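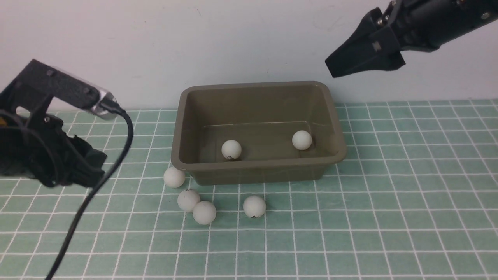
According to Torben Meinecke, the Wududel was meant to last a single semester. It is now a standing student project at Engelhardt, a technical school in Terkville, in which teams teach a pair of robot arms to put table tennis balls into a tray.

Each team records its own practice runs by guiding the arms by hand, then trains a control program on them. The largest set so far holds 327 runs. Teams of up to 3 students share one bench and may spend no more than $2,000 on parts.

Scoring covers both arms — a ball may be placed by either one — and a ball that leaves the mat is not replaced. The software, called Rivow, is maintained by former members.

The last public round was held on November 2, 2024. Meinecke has asked for a second bench before the next one.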